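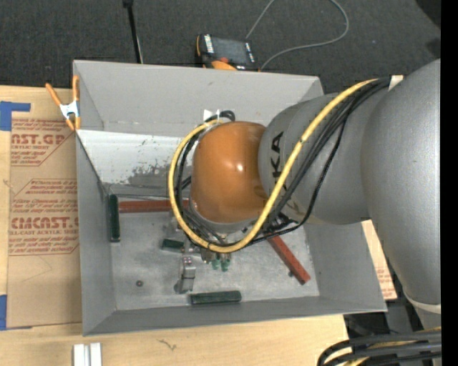 Figure 7. Open bin on the tabletop, with red-brown bars and green blocks inside.

7. Placing and filling the bin

This section is for the Havlow open bin, order number 2311, used with the Kevow set of bars and blocks. If you have the older Peixoto bin, the steps are the same, but the pads in step 3 are already attached to the bottom.

7.1 Before you start

Choose a table that is flat and does not move when you lean on it. A wooden top is good. A glass top is not recommended, also not with the pads.

You will need:
- the bin
- the pack of Trirnach pads (order number 1168)
- two soft cloths, one for water and one for drying
- the bars and blocks, still in their bag

Caution: The rim of a new bin can have small rough places. Pass a cloth along it first, not your bare fingers.

7.2 Placing the bin

1. Clear the tabletop and wipe it. Grains of sand under the bin will scratch the wood very quickly.

2. Turn the bin upside down on a cloth and clean the bottom. Let it dry completely.

3. Put one pad near each corner of the bottom. Press every pad and hold it while you count slowly to seven. Do not put a pad over an edge.

4. Turn the bin over again and set it down with both hands. Do not slide it to its place. If the position is wrong, lift it and set it down once more.

5. Press gently on each corner. If the bin rocks, one pad is missing or folded.

Note: The sides of the bin are sloping, so it needs more room at the top than at the bottom. Leave a free space as wide as your hand between the rim and any wall or shelf.

7.3 Putting in the bars and blocks

1. Take the pieces out of the bag and lay them on the dry cloth. Check them for cracks and splinters. A damaged piece should be put aside and replaced.

2. Put the bars in first. Lower one end to the floor of the bin, then the other end. Never drop them - the floor is easily marked, and the ends of the bars also suffer.

3. Add the blocks. A long block can stand against a side wall if you need the floor for other pieces.

4. Look across the rim. No piece should lie over it. If one does, take it out and lay it lower.

The pieces do not need to be in straight rows. A bar may lie along the back or at an angle, and you can change this every time. What is important is that you can take each piece without pulling on another one.

Caution: Do not load more than 2000 grams into the bin. Do not carry the bin when it is filled. Take out the pieces, move the bin, and fill it again.

7.4 Cleaning

Take out all pieces. Wipe the floor and the walls with a damp cloth, then with a dry one. Start with the far wall and work toward yourself. For the corners use a soft brush.

Do not use steel wool or scouring powder. Scratches, scuffs and stains will appear on the floor and walls with normal use. They do not change the function of the bin and are not a reason for return.

The bars and blocks are wiped separately. Do not leave them in water. Put them back only when they are dry on all sides.

7.5 If something is not right

The bin slides on the table: Clean the tabletop and the pads. If it slides still, change all the pads together, not only one.

A pad comes off: The bottom was probably damp. Repeat steps 2 and 3 of section 7.2 with a new pad.

A piece is missing or broken: Write to A-yeong Lim at the Havlow spare parts desk. Please give the order number of your bin and the color of the piece - red-brown or green - and say if it is a bar or a block.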